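4.2 Comparison of the two finger sets on the key hanging task

The bench tests in Section 4.1 measured only the holding force of the fingers. For the second part of the comparison we selected a task from ordinary housekeeping, in which a key ring must be taken from a table and put on a wall hook, or taken from a hook and put on the table. We call it the key task in the rest of the paper. It is a difficult task for a parallel gripper. The ring is thin, the keys move after contact, and the hook is small and close to the wall, so that an error in the approach direction brings the finger into the plaster before the ring reaches the hook.

Two sets of fingers were compared. The first set, named Dosico in our laboratory, has a stiff body and a hard contact face. The second set, named Ellery, has the same outer length and a softer contact layer. Both sets are mounted on the same arms and are driven by the same controller, Bokberg, with the same closing speed and the same current limit. Only the fingers were changed between the two series. The change requires that the wrist cable is disconnected, and after each change we repeated the hand-eye calibration of both arms. In a preliminary series we did not do so, and the results of that series are not used.

The task was performed by teleoperation. The operators were Kylie Hoani and Murray Tomoana, who had both used the system before, and Farzana Rind, who had not. Each operator carried out 14 trials with each finger set. The order of the two sets was different between operators, in order to reduce the influence of practice. A trial was stopped after 70 seconds and was then recorded as not completed. If a key fell to the floor, the trial was also recorded as not completed, even when the arm was able to reach it.

We recorded three views, one from the head and one from each wrist. The head view gives the relation between the arms, the table and the wall, but it is weak in judging the distance of a finger from the wall. The wrist view is better for this purpose. When the gripper comes near to a pale wall, however, there is little texture in the image, and the operator has few features to follow. Farzana Rind reported that in this phase she looked mostly at the shadow on the wall and very little at the hook. The other two operators confirmed that they do the same, although they had not mentioned it in their first interviews. We therefore kept the room lighting unchanged in both series.

The main difference between the finger sets was found in the grasp from the table. With the Dosico fingers a flat key was often pushed along the surface before it could be lifted, and the operator had to use the second arm to stop it. With the Ellery fingers the key was usually lifted at the first or second attempt. At the hook the result was less clear. The softer layer held the ring more securely, but it also released it late, and in several trials the ring was pulled off the hook again when the fingers were opened and withdrawn. Murray Tomoana solved this by opening the gripper fully and waiting a moment before he moved back. The other operators adopted this method only in the later trials, and for this reason the times at the hook must be read with care.

We also observed an effect of the cables. In some postures of the right arm the cable loop at the wrist pulled slightly on the gripper housing, and the fingertips moved by a small but visible amount. The effect was present with both sets. Lachlan Pearce later added a correction for it in the controller, but all the trials reported in this section were made without the correction.

Figure 3 presents the work area. The wrist view in Figure 3(b) is given at the original contrast, so that the reader can judge how little of the wall can be used as a visual reference.

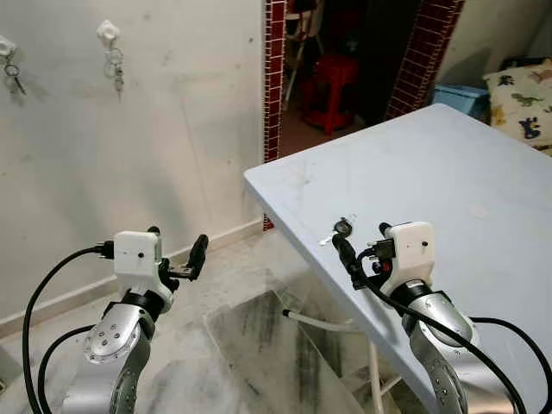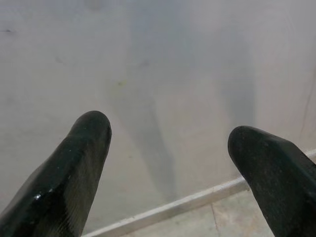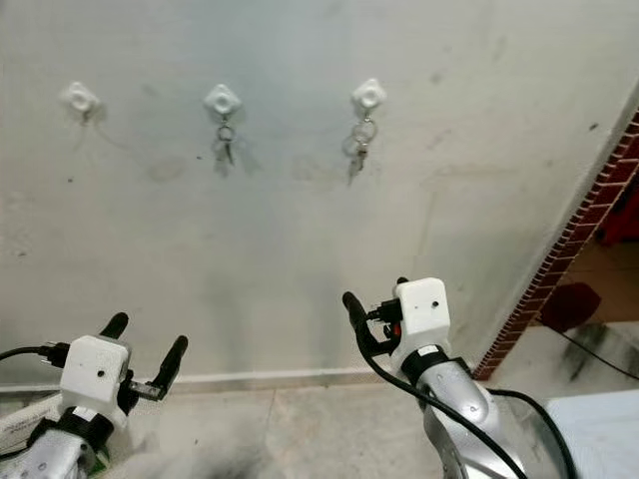
Figure 3. Work area of the key task. (a) Head view with both arms, the folding table with a key on it, and the wall hooks. (b) Wrist view of the wall between open fingers. (c) Head view of the three hooks, the left one without keys.

The completion times for each operator are discussed in Section 4.3, together with the answers to the questionnaire prepared by Ataahua McAlister.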